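Notebook, December 20, 2022
Equipment plan for the second tabletop cell

Budget form goes in before the break, so I'm dumping everything here while it's still in my head. Cyril, please scribble in the margins, I know you have opinions about the table!

Where we stand. The pushing cell has earned its keep this year and I'd love to have a twin of it running by June. Same board, same blocks, same rod on the end of the arm, so that anything trained on one can be tried on the other the same afternoon. I keep coming back to how cheap the interesting part is. The arm eats the money. The tool is a rod. The things it pushes come off our own printer.

Arm. Two quotes in. Vovuvov can ship 18 weeks after the order, Telska says sooner but won't put it in writing. I like the Vovuvov offer better because the controller is included and the spare cable set is too (we paid for ours separately last time and I'm still sore about it). The Telska arm has the longer reach, and we don't need it. With the board where it is, we never get near full stretch.

Table. I want another perforated one. Being able to bolt a stop anywhere and have the board come back to the same place after cleaning is worth a lot. Pluko sells theirs in panels, and I need to ask whether the panels come leveled as a set or whether that's on us. It was on us last time, and it cost me a whole morning with shims.

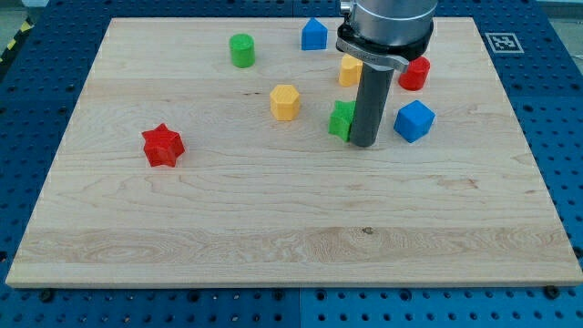

Pushing cell: maple board on the blue table, rod tool up against the green star.

Board. Keep maple. Cyril asked whether we should go to a plain white plastic sheet, to make life easier for the vision side. I'd rather not change the surface and the arm in the same year. Friction would be different and we'd be chasing that for months. Min Woodshop has the offcut size written down and will do a second slab for $82, square corners, sanded, no finish. I'm going to ask for two, so we have one on the shelf. Grain will never match exactly and I think that's fine, maybe even good for us. We'll find out if the color segmentation cares about a knot!

Blocks. No purchase, just filament in the same four colors: red, green, blue, yellow. Two shapes per color again. Please use the existing files and don't "improve" the stars. They're my favorite part of the set, because a push on a star point is so different from a push on a flat cube face, and the old results are only worth comparing if the points stay the same. I do want a full spare set printed this time. Put filament under consumables, it doesn't need a line of its own.

Tool. One more rod plus a spare, rounded tip, same diameter. Our own shop can turn these. The collar and bracket I'd copy exactly from the current arm if we go with Vovuvov. If it's Telska, the flange pattern is different and we need an adapter plate, so add shop hours. Another small point for Vovuvov.

Markers. Print them ourselves. The money here is really for a decent flat backing. Paper taped straight over a perforated top goes wavy. Put it under consumables with the filament.

Floor and safety. More hazard tape, obviously, and a second stop button within reach of the desk. I'm also putting $1000 aside for mounts, lights and cables, which sounds generous until you remember what we spent on brackets alone. I'd fight for this line. Every delay I can remember from the first build was a missing small part.

Things I'm leaving out on purpose: a gripper (fun, but a different project), a bigger board, a force sensor. The sensor hurts a bit. If the arm comes in under quote I'll bring it back up, and I've left the room for it in the cable routing sketch.

To do
- get the Vovuvov quote extended, it runs out over the holidays
- ask Telska for a written ship date
- ask Pluko about leveling and about bolt sizes
- order the two slabs from Min
- measure the door again before anyone orders a table
- Cyril Whitlock to check the power on the far wall, one circuit or two

Really looking forward to this one. Two cells side by side means we can stop arguing over the evening slot, and I can finally leave a long run going without moving everyone's blocks.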